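Chapter 4
Before You Sign: Planning and Paying for a Robot Workcell

What you will learn in this chapter
How to write down a job before pricing the equipment for it
Where the money goes once the arms themselves are paid for
How to read two quotes that don't describe the same thing
How to plan for the months after delivery

When I was first asked to buy a robot, I did what nearly everyone does, and opened a catalog. It was a lovely catalog, and I spent most of an afternoon with it, turning down corners and writing little numbers in the margins, and by the end I knew a great deal about reach and payload and almost nothing about what we needed. If you take one habit away from this book (and I hope you'll take a few more, but I'd settle for one), let it be this: put the catalog in a drawer until you have written a page about the work.

The page doesn't have to be handsome. Write down the things that will be picked up, where they start, where they must end up, and who will be standing nearby. Mention the awkward ones especially. A square box is kind to a gripper. A soft thing, or a thin flat card lying on a smooth table, is another matter altogether, and it's often the awkward item that decides whether you need one arm or a pair, and what sort of fingers you put on the end of them.

Carla Khasawneh, who plans equipment for a packing firm called Ganley, keeps her page on a single sheet and reads it aloud at the start of every meeting with a supplier. I thought this was a bit theatrical until I sat through one! The salesman from Temeck had come to talk about speed. Carla's sheet said nothing about speed. It said that the goods changed every few weeks and that her people would have to set up the new ones themselves, and so the conversation turned to training and spare fingers, where it should have been all along.

4.1 The price of the arm and the price of the cell

New buyers tend to think of the arm as the purchase and everything else as trimmings. I'd ask you to turn that around in your budget, at least for the first draft. The arm needs something solid to stand on. It needs a work surface, guarding or walls suited to the risk, cameras if it's going to find things by sight, and cables long enough to let it move. It needs racks and trays to hold the goods. Every one of these costs money, and the small ones have a way of turning up late, after the big order has gone in and the account is closed.

In the Ganley plan the first draft had 3 lines: arms, installation, training. The second draft ran to 2 pages. Nothing had been added to the job in between. Carla had simply walked through a day's work in her head, from switching on in the morning to sweeping up at night, and priced whatever she bumped into.

Try to draw your own cell on paper while you do this, looking down on it from above, and leave room for the arms to fold and for the cables to swing. Then draw it again from the gripper's side of things, close to the object, where you'll want to know what the fingers touch and what they might mark.

Two arms at a tabletop cell, and a gripper holding a piece of mint-green leather:

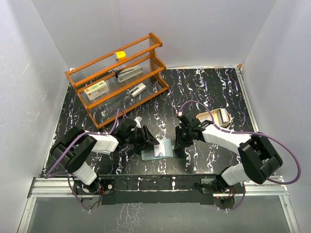
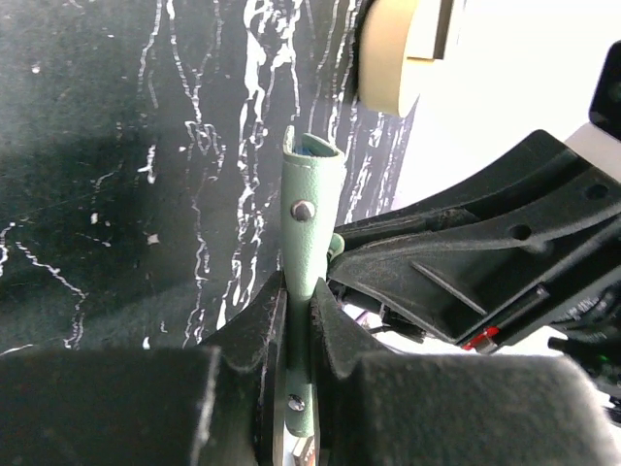 Finger pads belong in the budget under wear parts, along with anything else that rubs, bends or gets dusty. Ask each supplier for the price of a replacement set and how long it takes to arrive, and get both in writing. Henard quoted Ganley a very fair price for the arms and left the wear parts off entirely, and Najjar's quote, which looked a good deal higher on the first page, included them. Carla had to put the two side by side and fill in the blanks by hand before she could compare them at all.

4.2 Leaving room for the first months

A cell that has been delivered is not yet a cell that earns its keep. Somebody has to teach it, check it, and put things back on the rack when a pick goes wrong. Those hours are real, and they come out of someone's week, so give them a line of their own. Ganley set aside 30 days of one technician's time and agreed to look at the figure again in December.

Before you go on to the worksheet, write your own page about the work. Choose a job you know well, even a humble one, and list the objects in the order you'd handle them yourself. Keep the page handy, as we'll be pricing it line by line in the next section.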